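Speaker notes — Closing the loop on two arms
Lalit Tripathi, Tolteo. Saturday, after the coffee break.

Slide 1. Name, team, one line on what we do. We write the control and planning layer for two-armed robots. Everything today is simulation. Say that early, people always ask.

Slide 2. The kitchen. Leave both views up while talking.

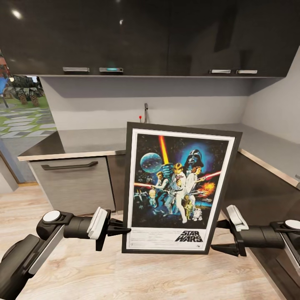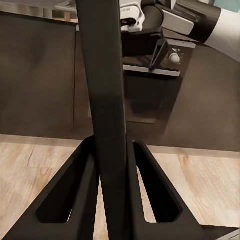

Rendered views from the same kitchen.

Slide 3. Why two arms is harder than one twice. Once both grippers have hold of a rigid object, the arms form a closed chain. A small error in one wrist becomes a force in the other. Position control alone will fight itself. Our first planner treated each arm separately and the object slipped or the solver blew up.

Slide 4. What we do now. The planner (Pellico) plans a path for the object, then solves for both arms against that path. The controller runs one arm stiff and the other soft along the line between the grippers. Squeeze force is its own setpoint. Control loop at 570 Hz, planner replans every 100 ms. Don't read out the equations, they are in the handout.

Slide 5. Perception. Each wrist camera sees a lot of its own gripper. We mask the fingers using the joint angles and the mesh, then pass what is left to the pose estimator. If the mask is out by 2 pixels the edge of the finger gets taken for an edge in the room. Check the hand-eye calibration before blaming the network — we lost most of July to this.

Glossy surfaces: reflections move when the camera moves, so feature matching picks them up as real points. We now drop any track that disagrees with the depth.

Slide 6. Tooling. Gummont records joint states, contacts and all camera streams on one clock. Replay is deterministic if the physics step is fixed. It wasn't at first. Show the replay command, 100 seeds, one line each in the output. Lévesque is the viewer on top of it; skip if short of time.

Slide 7. Still open. Regrasping while the other arm holds. Soft objects. Contact friction in the simulator is too kind, and we have no good number for how much.

Questions. If asked about real hardware: the same controller code compiles for it, results in the next talk. Repeat each question into the microphone.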